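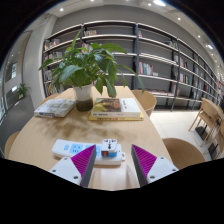
The Pelport hockey club has not had a radio deal for two seasons, so its supporters broadcast the games themselves. The stream is called Gorkunora, and on a normal night it draws 492 listeners in a town where the rink holds only a few more. The equipment list is short. Two headsets, a laptop, a small mixer, and a power strip like the white one with light-blue sockets, lying across a table with a bookshelf past the far end. Everything gets plugged in 70 minutes before the puck drops.

Home games are called from a ledge above the penalty boxes. Away games are harder. The trip to Sengar is 111 miles each way, and the rink there has one outlet in the press area - shared with the scoreboard operator. Last season the sound dropped out twice in the third period, and listeners got the final score by text message.

The running costs come to $200 a month, most of it for hosting. A local tire shop, Plendis, pays for half and gets its name read at each intermission. The rest comes from listeners.

The club has offered the group a seat on the team bus next season, but the schedule won't be out until July. Until then they drive themselves, usually in one car, with the mixer on somebody's lap.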